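Jadau Tabletop Sorting Set

Notes for release 3, September 5, 2026
Maintained by Margareta Toma and Darnell Baptiste

Contents

The set covers small household and workshop items sorted by hand type into colored plastic baskets on a table. There are 300 layouts in 18 groups. Each layout has a short text note giving the goal, the starting positions and the finished positions.

Files

layouts/ -- one folder per group
notes/ -- plain text, one file per layout
items.csv -- item names, handle colors, home basket
CHANGES -- what moved between releases

Naming

Baskets go by color only: green, yellow, red. Older notes used "left bin" and so on, which broke when Sebastian turned the table for group 7. Those have been rewritten. If you find one we missed, send the layout number to Darnell.

Items are named by handle color first, then shape. items.csv lists 32 of them. Handles with two colors are filed under the larger one.

Table setup

The baskets stand side by side, long slotted walls up, with tools lying loose on the tabletop behind them. The potted plant stays on the left and is never a target. Gloss on the wood gives bright patches in some layouts, and we left them in. 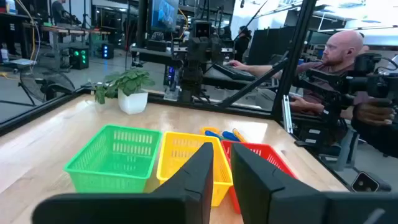 Known problems

Layouts in group 12 list a blue handle twice in the notes. Fix planned for October.
The red basket is often partly hidden by the yellow one -- check the note before labeling its contents.

Contact

Tomomi Nishimura handles requests for the full set.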